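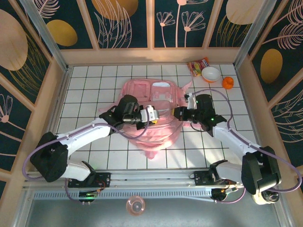

# 双臂工位上岗指引:软质包袋整理岗

适用范围:Stovwood 分拣中心软质包袋整理岗的全体操作人员、班组长及轮岗人员。
编制:Iveta Kollár(作业流程)、Wakana Oda(岗位培训)

自二月起,背包、布袋等软质物品的翻面、理带和拉链整理逐步转由双臂工位完成。原岗位人员不再连续从事手工整理,主要职责调整为备料、监看、异常处置和结果复核。各班组应按本指引完成交接,未通过岗位培训者不得单独值守。

## 一、开班前准备

1. 确认急停按钮可正常触发,复位后控制界面无报警。
2. 检查两侧夹爪及手指表面,有裂纹或松动时停用并报修。
3. 沿机械臂理顺线缆,手动模式下低速移动一个行程,线缆不得受到牵拉。
4. 擦拭台面和腕部相机镜头,使用无绒布,不得喷洒清洁剂。
5. 在交接簿上签名,并阅读上一班留下的异常记录。

## 二、放置物品

背包应平放于两臂均可到达的区域,正面朝上,肩带向外展开,不要压在包身下面。包身有褶皱属正常情况,无须事先抚平。书本、杯碗、食品包装等其他物品可以留在工作区内,但应与背包保持间距,不得搁在织带上。

放置完成后,操作人员双手退出工作区,再按下“就绪”键。两人同班时,由放置者本人按键,另一人不得代按。

## 三、运行中的监看

监看人员应以腕部画面为主,工作区全景画面为辅。重点关注以下部位:

- **拉链头与拉片**:抓取前应位于两指之间,夹合方向与拉片长边大体垂直。
- **织带**:不得绕过手指根部。一旦缠绕,立即暂停,严禁以加大拉力的方式脱开。
- **网面织物**:容易勾挂,夹爪经过时应保持抬升高度。
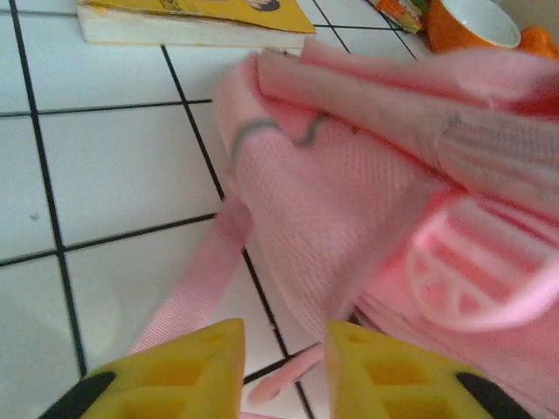 拉片与织带距离较近时,系统可能将两者一并夹取。监看人员可在闭合前选择“重新定位”,每件物品最多使用两次。仍不能分离的,转入人工处理,并在记录中选择“近距干涉”一项。转人工不计入个人差错,班组长不得以减少转人工次数作为考核要求。

## 四、暂停与人工介入

1. 按“暂停”键,等待两臂完全静止。
2. 将控制权切换至“人工”,取下钥匙并随身携带。
3. 处理物品。手指夹住织物时,使用界面上的“松开”功能,不得用手掰动。
4. 退出工作区,归还钥匙,由本人恢复运行。

遇有夹伤风险、异响或异味,应直接使用急停,不必先行请示。

## 五、复核与记录

每批 500 件,完成后由复核人员抽检拉链、织带和面料,发现勾丝或脱线的单独存放。复核人员应与监看人员分开安排。单个工位累计满 3,000 件时,通知设备组检查手指和线缆,检查结束前该工位停止接收新批次。

## 六、岗位与排班调整

连续监看不超过一小时,之后轮换至备料或复核。监看期间眼部负担高于原手工岗位,腕部负担则有所降低,轮岗表已据此重新编排。有腕部劳损记录的人员可优先申请监看岗,申请交 Sabina Michalík。

原手工整理台保留两张,用于处理转人工物品,也供新进人员学习手工方法。所有人员每月至少在手工台工作一个班次,熟悉各类包袋的结构和常见缺陷。

操作人员对放置方式或停机条件有改进意见的,填写意见单交 Lejla Gashi。流程变更须先在一个工位试行,由当班人员签署意见后方可推广。岗位等级和薪酬方面的问题由人事部门 Eamon Egan 受理,咨询时间为每日 14:00 至 16:00。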